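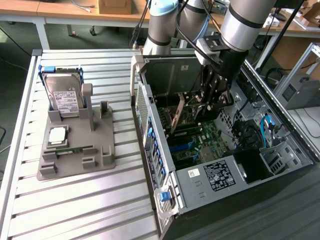
How to Bring a Robot Arm onto a Teardown Bench Without Fooling Yourself

Posted 7th July

Every pitch I have sat through for bench automation starts with the same promise. The arm takes the dull part of the job and your people move up to something better. I work in computer refurbishing, I have now been through this at two sites, and I have yet to see anyone handed the something better in writing. So start there.

What follows is how I would set up an arm for swapping parts in desktop machines: drives, memory, processors, cards. It assumes you have already been told you are getting one.

Step 1. Write down the job as it is done today

Do this before the vendor visits. Sit beside whoever does teardown and note every motion, including the ones that don't feel like work. Turning the case to see a latch. Wiggling a memory module that won't seat. Putting a drive aside because it sounded wrong last time. At Gronness we skipped this and used the vendor's process sheet, which had 4 steps for pulling a drive. The people on the bench laughed at it, and they were right to.

Keep the list. You will want it in November when somebody asks why the numbers don't look like the brochure.

Step 2. Pick one case model and stay there

An arm likes sameness. Your incoming pallets will not be the same. Choose the model you get most of, and leave the rest with people until the first one runs properly. Expect pressure on this point. "It can learn the others" is a sentence I would ask to have put in the contract.

Step 3. Give every part a fixed home

Much of the budget that people think of as robot money is really tray money. The arm needs each part in the same spot at the same angle every time: drive standing in its slot, processor flat in its recess, memory held along its edge. We print our holders, and we went through a lot of them. A slot that is a hair too tight will lift the whole holder. A slot that is a hair too loose lets the part lean, and then the fingers close on the wrong bit of it.

Check who loads the tray. On most benches it is a person, and loading counts as labor. If your tech now spends the shift setting parts into slots so an arm can pick them out again, you haven't removed the dull part. You have moved it a foot to the left. 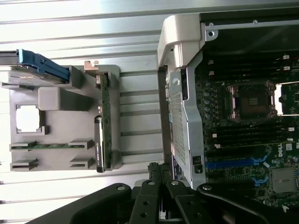 Photo: Pemetti bench trials

Step 4. Teach the approach from the gripper's side

A wrist camera sees the job from an odd place. Big fingers fill the near part of the view, and the bit you care about may be behind one of them. Have the tech who knows the machine sit with the integrator for this part. They know which clips are brittle and which way a memory latch wants to go.

Pay them for it at a proper rate. What they are giving away is the thing they were hired for, and at Pemetti it was treated as a favor between shifts.

Run slowly first. Keep your hands out of the work area while the arm is live, make sure everyone can reach the stop button, and don't let anyone talk you into full speed because a visitor is coming.

Step 5. Treat the processor as its own project

Drives are forgiving. Sockets are not. Bent contacts mean a dead board, and a dead board wipes out whatever you saved that morning. I would leave the socket to human hands until everything else is boring.
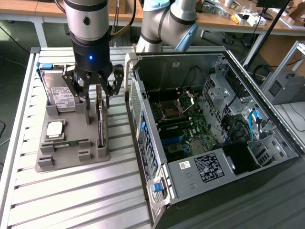
The same goes for cables. Anything that flops will be somewhere new each time, and a route that was clear on one machine can be blocked on the next. We ended up with a person tucking cables out of the way before each cycle -- one more task that appeared in no one's plan.

Step 6. Log the rescues

Put a sheet by the bench and mark every time somebody has to step in. A nudge counts. So does a restart. In our first full trial we logged 726 cycles and 107 rescues, and the slide shown upstairs had only the first number on it. Both belong on the slide.

Read the notes too. The software we used, Flukano, recorded a failed grasp perfectly well, but it had no field for "tech saw it coming and straightened the drive."

Step 7. Settle what happens to the people

Get answers to these before the trial ends:

Who is responsible when the arm damages a customer's board?
Does the person watching it get a technician's wage or a minder's wage?
How many arms will one person be asked to watch?
Who still practices doing it by hand, and how often?

That last one matters more than I expected. At Yule, the shop we send overflow to, the newer hires had only ever tended the arm. When it was down for a week they were slow and nervous around the boards, and the older techs had to cover for them on top of their own work.

I'm not against the thing. My wrists are better for not pulling drives all day, and on a good run of identical cases it keeps going while I do paperwork. But I'd still want the wage question answered on paper first, and I'd keep a second set of trays printed, and a screwdriver where you can reach it.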